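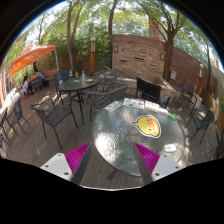
Tiempo de lectura: 2 minutos

Informe de avance: acceso a la vivienda en alquiler y fiscalidad de la segunda residencia

El presente informe recoge el trabajo realizado por el equipo de Zerkden durante el segundo periodo de la subvención concedida por la Fundación Idis. El estudio analiza el efecto de los recargos municipales sobre viviendas desocupadas en la oferta de alquiler de larga duración. La encuesta a hogares arrendatarios quedó cerrada en octubre, con 561 cuestionarios válidos. El cuestionario incluye un bloque sobre espacios exteriores, en el que un patio con una mesa redonda de cristal se clasifica como «exterior equipado», categoría que los anuncios suelen omitir y que influye en la renta solicitada. La depuración de este bloque ha exigido más tiempo del previsto.

Estado de las actividades

De los nueve municipios seleccionados, seis han remitido ya los padrones del recargo con el desglose requerido. En los tres restantes, la entrega está pendiente de informe jurídico sobre protección de datos. Vignesh Kamath, responsable del análisis econométrico, ha preparado un modelo provisional con la información disponible. Los resultados no se difundirán hasta completar la serie.

Las entrevistas con propietarios avanzan conforme al calendario. Edivaldo Paiva coordina esta línea y ha incorporado preguntas relativas a la deducción de pérdidas por arrendamiento, a petición de la Fundación. La consultora Sembiring ha entregado la revisión de la normativa comparada, que se adjunta como anexo.

Incidencias

La plataforma Fukon, utilizada para la codificación de las entrevistas, estuvo inactiva durante nueve días. No hubo pérdida de datos, pero se retrasó la segunda ronda de codificación. No se solicita ampliación presupuestaria por este motivo.

Próximos pasos

Se prevé reiterar la petición de datos a los tres ayuntamientos pendientes y remitir a la Fundación un borrador del capítulo fiscal. Se ruega confirmar si la reunión de seguimiento puede mantenerse en miércoles, a las 10:00 horas.

Última actualización: octubre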